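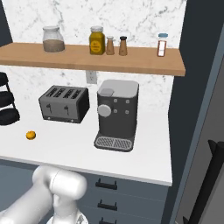 Progress report to the Hikbridge fund, July 22, 2026

Hello again from the Cirus project! It's been a busy stretch, so I'll start with the thing you asked about last time, the planner.

The new motion planner is in and switched on by default. We ran 875 simulated kitchen tasks through it (toaster levers, drawers, picking up fruit, pressing buttons on the coffee machine) and it found a usable path in all but 90 of them. The old one gave up on 391 of the same set, so I'm rather pleased. Most of what's left is drawers. The arm gets itself folded up close to the cabinet front and then can't find room to pull - I think the answer is to let the base shuffle back while the gripper holds on, and that's what I'm working on now.

Perception is slower going. Sterer, our object labeller, copes well with big shapes but still muddles small jars and shakers when they stand close together, and pale things against the marble worry me too. I've added 16 new kitchen layouts with fussier shelves so it gets more practice at exactly that.

On the tooling side, every failed run now saves a replay you can step through backwards. I wish I'd done this a year ago! It used to take me most of a morning to work out why a grasp had been refused, and now it's usually a cup of tea's worth.

Two things haven't happened. The move to the Salem test kitchen has slipped to November, as the control box there needs a newer version of our driver and I haven't finished it. I also haven't written the user guide, beyond a page on installing.

Spending is on plan, apart from computing time, where we're a bit over after all those planner runs. I'd like to shift some of the travel money across to cover it, if you're happy with that - could you let me know before the next claim goes in?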